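From the kitchen table

Hello again from Mapplebeck, where the heating has gone on (I held out as long as I could) and everything I cook now comes in a bowl. I mean it, everything. Porridge, soup, the last of the tomatoes squashed up with beans, a crumble eaten standing at the back door. I don't think I've had a dinner plate out since we got home from Clarkport, and I can't say I've missed them!

So this month I finally had The Great Bowl Sort. I'd been putting it off since May, when the shelf over the cooker started to sag and I told myself I'd deal with it at the weekend. Out they all came. The chipped ones have gone to the shed for seed packets and bits of string, the enormous one that only fits in the oven at a slant has been promised to next door, and I've kept the ones I reach for without thinking.

A few of you wrote in after the last letter to ask what size I use for soup. Mine hold 70 ml short of what the jug says is a decent helping, so I go back for seconds and feel no guilt at all. For bread dough you want something much bigger – mine came from the Drivstead market years ago and it's been dropped twice.

Blue is still my favourite, by the way. My mother always said food looked wrong in a blue bowl, and I've been happily disagreeing with her ever since. Leek and potato looks lovely in it, and so does rice pudding, with a spoonful of jam going pink at the edges. It's a soft sort of cornflower shade I like, a bit muted, nothing too bright first thing in the morning. 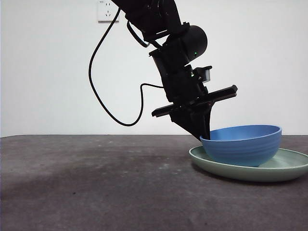 Soup swap

The next one is on 10/22/20 at the Stotar tea room. Bring a lidded tub of whatever you've made and go home with somebody else's. Please write on the lid what's in it – last time I took home what I thought was carrot and it was very much chilli. Labels and a pen will be by the door, and I'm bringing the leek.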